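Setting up the table-clearing job
By Virgil Jitaru
2026-04-24
Reading time: 2 min

So, can a machine clear your table yet? Sort of! I've been running the Clilterero kit through kitchen chores since December, and my short answer is that it'll pick things up long before it understands why you wanted them picked up. Clearing is still the best first job, so let's get it going.

1. Put everything you want moved within easy reach of both grippers. Leave a hand's width between objects (I skimp on this and always regret it).

2. Open the job list, choose "Clear table" and set the speed to 10. The dial goes up to 52. Please don't.

3. Guide the grippers through the job by hand, one object at a time. Grab tall, slim things low, by the narrow part, and close slowly.

4. Save the run, then repeat it with the objects in new spots. Su-chen Fu got decent results after over 300 runs, and yes, that's a lot of evenings.

Note: keep the square markers on the fingers clean. A greasy thumbprint is enough to confuse the tracking.

Caution: don't start with full cups. Paper ones squash easily, and a cup lying on its side is a harder grab than an upright one.
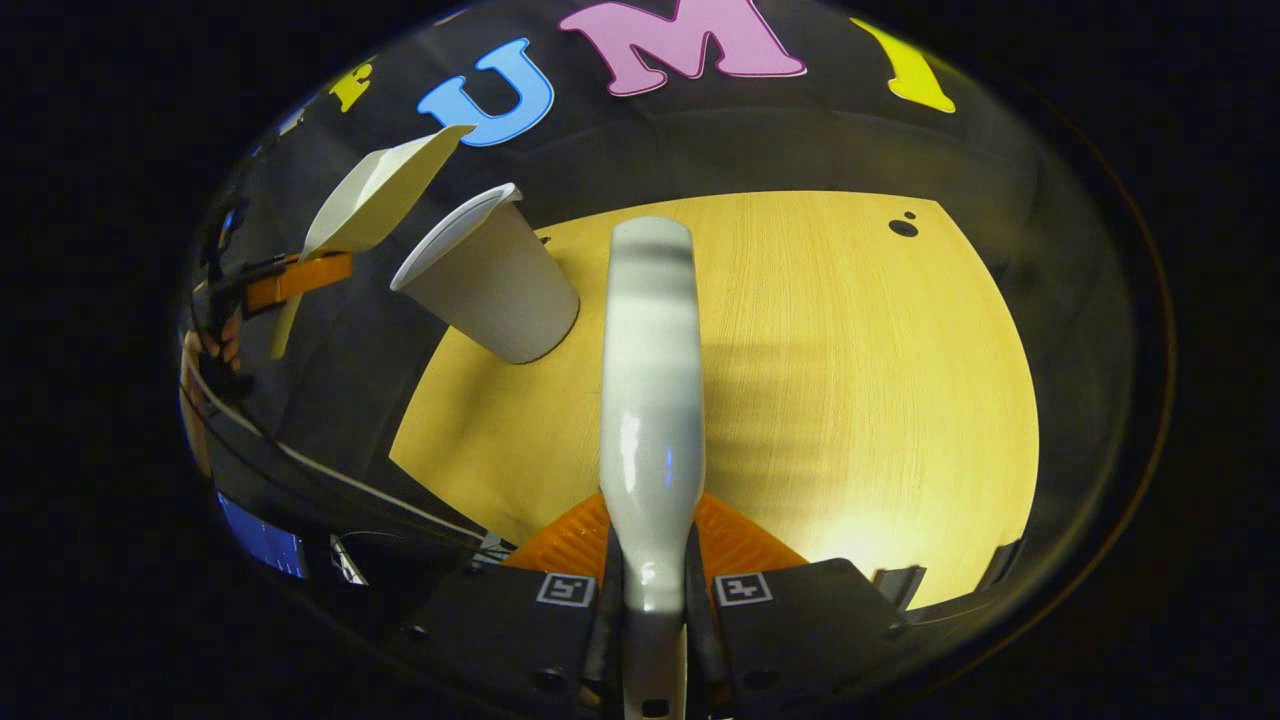
Gripping a white bottle-like object by the neck, with a paper cup on its side still on the table.

5. Switch to "Solo" and stay near the stop button for the first 2 tries. If the fingers close on air, stop and go back to step 3.

Would I let it do the dishes? Nope, but Annapurna Nambiar is already trying it on folded napkins, and I'm a bit jealous.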